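FOR IMMEDIATE RELEASE

Lutley, 4th November

Witow opens its second swap room, and you're all invited

I've been wanting to write this one since April, so forgive me if I go on a bit. Witow, the toy and game library I run here in Lutley, is opening a second room on Mussa Street, right across from the old bakery. The doors open at 10 a.m. and we'll stay open until the last person goes home!

If you haven't come across us before, we lend out toys, board games, puzzles and outdoor play things to anyone who lives in town or close by. You pick something, you take it home, you bring it back when the kids (or you) are done with it. The first room has been bursting at the seams for a long time. There were puzzles stacked in the bathroom last winter, and I had croquet mallets living in my own hallway, which my family put up with very nicely.

The new place used to be a tailor's shop. It has big front windows, a proper back door for strollers and a real coat rack, and I'm more excited about that coat rack than I probably should be. We painted in the evenings, argued over shelf heights and ate a lot of takeout noodles. The low shelves won, by the way. Little kids can reach everything that's meant for them, and the chess clocks are up high.
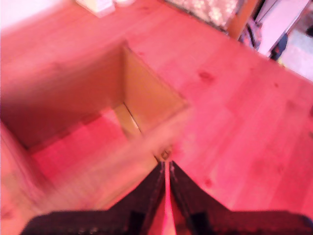
What you can borrow

The Mussa Street room is mostly for active play and quick games - juggling sets, jump ropes, ring toss, beanbags, card games, that kind of thing. The long and fiddly board games are staying at the first room, where the big tables are. A membership costs $50 a year for a whole household, and you can have 2 items out at a time for up to 2 weeks. One membership works at both rooms, and you can return things to whichever one is closer to you.

Flomau, the puzzle makers from down the road, have given us a big stack of jigsaws to start the collection off. They've also promised to cut replacement pieces for any puzzle of theirs that comes back with a hole in it. I can't tell you how happy that makes me. I've spent whole afternoons on my knees looking for one bit of sky.

Opening day will be pretty relaxed. We'll have coffee and cider, a drop-in card table, and a beginners' footbag circle out back if the rain holds off. I'll be in that circle myself. I've been practicing in the kitchen and my record is four kicks, so please don't feel shy about joining in. If it pours, we'll push the furniture to the walls and play inside.

You can bring things to donate, too. We're happy to take anything clean with all its parts. Please don't leave bags on the step overnight - the raccoons on Mussa Street are bold and they've already had one of our hand puppets.

I've been getting the same question all month, so I'll answer it in writing.

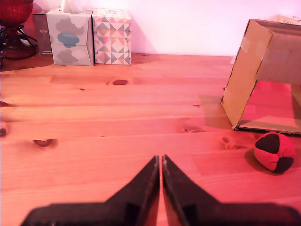
Do I have to be a member to come in and play?

Anyone can come in and play for free during open hours. You only need a membership when you want to take something home, and you can sign up at the desk in a couple of minutes with proof of address.

Reporters and photographers are welcome at the opening, and I'm glad to talk before then as well. Stop by the first room any afternoon or leave a note in the Witow mailbox, and I'll get back to you the same day if I can.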